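Shared Worktable FAQ
Filed under: Members' Help / Small Tools and Supplies
Last updated: Apr 1, 2023

These are the questions we get most often about the worktables at Cuvimetti, mainly the small hand tools, pens and trays that live on them. If your question is about the kiln, the sewing room or billing, those have their own pages.

What is on a worktable when I book one?

A bare wooden top and whatever you bring over from the supply shelf. We stopped leaving full kits out on the tables last September. Too many pieces were going home in apron pockets, and members were spending the first part of their booking clearing up after someone else.

You can take what you need from the shelf without asking. Scissors, screwdrivers, markers, rulers and glue are all on the open side. Blades and anything with a cord are behind the desk and have to be signed out.

Why is there a plate on the table?

We use plates as catch trays. A plate with a raised rim keeps a pen from rolling onto the floor, and it gives you one spot to put down whatever you are using. The pink ones are for the worktables. Please don't eat from them, and please don't take them to the kitchen, where they get mixed in with the lunch dishes.

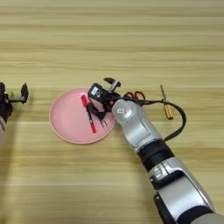
Can I put more than one thing on a plate?

Yes, within reason. A plate will hold a couple of markers and a pencil. Scissors and screwdrivers should go straight on the table beside it. They are heavy enough to stay where you put them, and long handles hanging over the rim tend to tip the whole thing.

Do I need to cover the tabletop?

For glue, paint, ink or anything that cuts, yes. Cutting mats and brown paper are under the supply shelf. For writing, sketching, assembling and light repairs, the bare top is fine.

The tops have a clear oil finish. It holds up well, but it will take a stain if marker ink sits on it. If you get ink on the wood, tell the desk right away. Do not use rubbing alcohol or nail polish remover, both of which strip the finish. Octavian Pascu looks after the tables and would much prefer to deal with a fresh mark than a pale patch.

Where does everything go when I'm finished?

Return things in this order if you can:

1. Markers, capped, to the upright cans at the left end of the shelf.
2. Scissors to the pegboard, blades down.
3. Screwdrivers to the slotted rack.
4. Plates last, wiped, in the stack by the sink in the workroom.

The plate goes last so that you still have somewhere to set small things while you clear the rest. A marker resting on a plate is fine while you are working. It should not still be there when your booking ends. 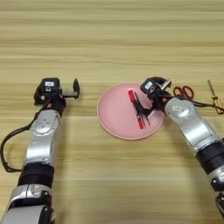
Members sometimes leave a pen out as a courtesy to the next person. We understand the thought, but the next person may be doing something that has no use for it, and a marker that sits out overnight is a marker we usually end up replacing. Put it back in its can.

How do I know if a marker is dead?

Try it on the scrap pad clipped to the shelf. If it skips, store it cap down for a day and try again. If it still skips, drop it in the box marked SPENT. Do not put it back with the others. Gönül Kılıçarslan empties the box and orders replacements on the first working day of the month, and that box is how she knows what to buy.

Are the markers permanent or washable?

We stock both. The permanent ones are on the top row and the washable ones are on the bottom row. The cap colors are the same for both, so check the barrel before you write on anything you care about. For children's sessions, only the bottom row is used.

What size are the plates, and can I buy one?

They are 23 centimeters across. We got them from a shop called Sikero that was closing, and we do not sell them. Any flat plate with a bit of a rim will do the same job at home.

How many tables are there?

There are four. Each seats two people comfortably. If you need two tables side by side, book by phone so we can keep them together.

Can I bring my own tools?

Yes. Put your name on them with tape. Most of our own screwdrivers are plain and look like everyone else's, so an unlabeled one left behind will probably end up in our rack. If you are working with a shared plate, keep your own pens on one side of it and ours on the other, or just take a second plate.
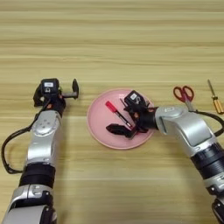 Labeled items that are left behind are kept at the desk for four weeks. After that they go to the Brarkidano repair evenings, which are always short of small tools. Unlabeled items are kept for the same time if you can describe them to us.

Something is broken or missing. Who do I tell?

Speak to whoever is at the desk, or leave a note in the tray there. Tavion Kapoor goes through the notes every morning. You will not be charged for normal wear. We do ask members to pay for tools that were signed out and not returned.

We use cookies to remember your booking preferences. By continuing to browse you accept our cookie policy. Accept / Manage settings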